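4.2 Apportionment of mixed-use leases

We reviewed 32 leases of buildings in Cismont and Ellery that combined a taxable trading area with exempt living space. In each case the tenant had to split the tax charged on fit-out costs between the two parts. Most used floor area. In 14 of the files the split was taken from the lease itself and never revisited, even where a later fit-out concerned the shop floor alone.

Mansour and Yazzie argue that floor area should be the default and that a tenant who departs from it should keep a written calculation. We follow them on the second point. On the first, our files suggest that floor area works poorly where one part of the building carries nearly all the spending. One tenant in Ellery spent 3000 on the flat and 22 times that on the ground floor, yet claimed on an even split.

Ersoy's approach traces each invoice to the part of the building it serves and applies a percentage only to what is left over, such as roof repairs or a shared boiler. The method takes longer, and small firms told us they would need help from a bookkeeper to apply it.

Share 14 | Comments 3
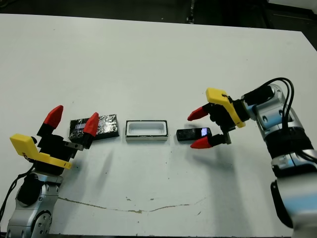

Figure 3.

Does the split used when the lease was signed also bind later repair costs?

Under the rules we studied, later costs are looked at on their own use, so a repair to the trading area alone is treated as wholly taxable, whatever percentage was applied at signing.

Shared costs are harder, and we return to them in Section 4.3 using the Nutcombe files.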